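Mirncombe Workshops - Building Services Helpdesk
Ticket: Lighting circuit, Unit 3, drops out after switch-on
Status: Closed
Priority: Normal
Raised by: Adaeze Ajayi
Assigned to: Musa Ekpo
Opened: Apr 16, 2026

Original report

The ceiling lights in Unit 3 come on at the wall switch, stay on for 30 seconds and then go off. They come back if the switch is turned off and on again, and then the same thing happens. The sockets in the unit are not affected. The corridor lights outside are not affected. The fault was first noticed after the sensor heads were changed from the old Nollau type to the new Braltton type. It does not happen every time. Early in the morning it happens at nearly every switch-on. By midday the lights usually stay on.

Light level matters for the work done in here, so please treat the times when the lights are on but dim as part of the same fault. The grey surfaces at the bench look slightly darker to us towards one corner when only the rear row is lit.

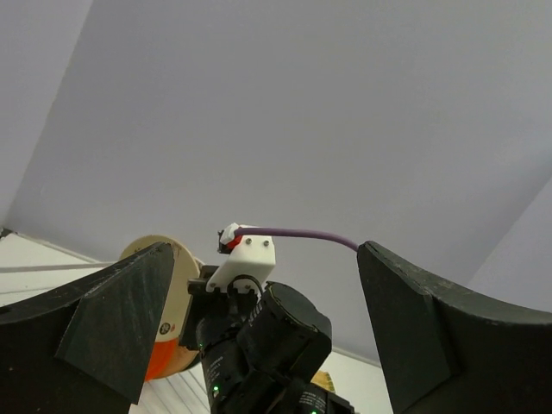
Ekpo: Noted on the dim periods. I would keep them apart from the dropout for now. A sensor head that has lost its setting will do one or the other, seldom both. Can you tell me whether the lights fade before they go off or cut out at once? Also whether the small lamp on the sensor head is steady or flashing at that moment.

Ajayi: They cut out at once. The lamp on the head by the door is flashing. The one at the rear is steady.

Ekpo: Flashing on the Braltton head means it has not been paired with the controller and is running on its own default timer. The default is 30 seconds. That accounts for the dropout but not for it clearing up by midday. Will attend.

Visit 1

Isolated lighting circuit at the board. Checked terminals at wall switch, both sensor heads and controller. One loose neutral at the door head, remade. Insulation test on circuit clear. Re-energised.

Door head still flashing. Put controller into pairing mode and held the button on the head. Paired at second attempt. Lamp steady. Left the unit with the lights on and returned later in the visit; lights still on with people present.

Threshold on both heads found at factory setting of 1,000 lux, so daylight cut-off was in effect disabled. Not changed at this visit.

Ajayi: Fault came back at the next morning's switch-on. Same as before, off after 30 seconds, door head flashing again. Turned the isolator off and on and it stayed lit after that.

Ekpo: So pairing is being lost overnight. The supply to the controller must be going off. The board schedule shows the controller on circuit 19, which is a permanent feed. I will check what circuit 19 is really connected to.

Visit 2

Circuit 19 traced from the board. It leaves the board as a permanent feed but passes through the contactor for the Edet time clock in the riser cupboard. The time clock serves the outside signs. It drops the contactor overnight and picks it up again in the morning. The controller was therefore losing its supply every night.

The old Nollau heads kept their own settings with the power off, so the wiring error had no visible effect while they were in use. The Braltton heads ask the controller for their settings at start-up. If the controller is slower to start than the head, the head gives up and falls back to its default timer. The rear head is on a longer cable run and starts on the same supply, but it has the later software and keeps trying. This matches the steady lamp in the report.

I have not found a firm reason for the midday recovery. The likely one is that somebody worked the switch again once the controller was fully up.

Work done:
Circuit 19 taken off the contactor and joined straight through in a new box in the riser.
Contactor left serving the outside signs only.
Door head updated to the same software as the rear head.
Both heads paired again and settings saved.
Absence timer set to 30 minutes.
Board schedule corrected by hand. Typed copy to follow. 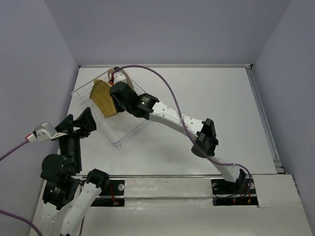
Unit 3, white tabletop with grey side and back walls.

Ajayi: Three mornings without a dropout. Lamps on both heads steady. The rear row still looks dimmer than the front.

Ekpo: Rear row fittings are the older ones, due for replacement in June under the planned works. Separate job, please do not reopen this one for it. The typed schedule is now in the board door.

Closed by Musa Ekpo. Cause: controller supply wired through time clock contactor.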